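I have been learning to repair old mechanical clocks since October, and I'm so happy with it that my family has started leaving the room when I pick up a screwdriver. So you get to hear about it instead!

It started with a Kunetti mantel clock that came in a box of kitchen stuff I bought for 16 dollars. I wanted the cake tins. The clock was at the bottom with its key taped to the back, and it ran for 5 minutes and quit. I wound it, it ran for 5 minutes and quit again. I did this all evening. By bedtime I had forgotten all about the cake tins (they're very good cake tins, by the way).

The first thing I had to learn was patience with the mainspring. A wound spring is holding a lot of energy, and you have to let it down slowly with the proper tool before you loosen anything. I read that page three times and then bought the let-down key before I bought anything else. The second thing was to clear off a decent stretch of table. I used to work on a tea tray, with everything piled up on top of everything else, and I lost a taper pin every single time. Now I lay the parts out in the order they came off, in a long line going away from me, and putting it back together is just walking back down the line. 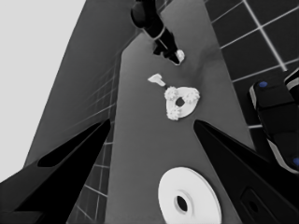

Zuleica Bezerra wrote in after my last post to say I should stop oiling everything, because the pivots want one tiny drop each and the wheel teeth want none at all. She's right, and I was doing it wrong! I'd been putting oil on the teeth, where it picks up dust and turns into a kind of grinding paste. So the Kunetti came apart again, got cleaned again, and went back together with so little oil that it felt like I'd skipped a step. It has run ever since.

What I love most is the train, the row of wheels that carries the power from the spring up to the escapement. Each big wheel drives a little one, and each little one shares its shaft with the next big wheel, so the slow heavy push at the bottom becomes a quick light flick at the top. You can feel it with a fingertip. Press gently on the first wheel with the springs let down and the pallets out, and the whole train spins up and whirs — a lovely sound, and if it stops with a jerk you know there's dirt or a bent tooth somewhere.

I went a bit overboard after that and got a second clock, an Essien wall clock with a cracked dial, for 40 dollars. The seller wanted 50, but the pendulum was missing. Cleiton Prado had a spare one in a drawer and mailed it to me wrapped in a sock. It was slightly too heavy, but it hangs fine, and after a week of turning the little nut under the bob (up to speed up, down to slow down) I have it keeping time with the kitchen radio.

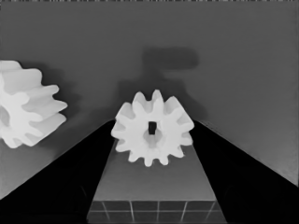
Do you need to count the teeth before you order a replacement wheel? Count them twice, and measure the outside diameter too, because two wheels with the same count can still be different sizes and won't mesh with the same pinion.

I had to do that for the Essien's strike side, and the new wheel is on its way. Until it gets here the clock tells the time and keeps quiet about it, and the Kunetti strikes for both of them, a minute late. I've already got my eye on a third one, a Dalus alarm clock with no hands.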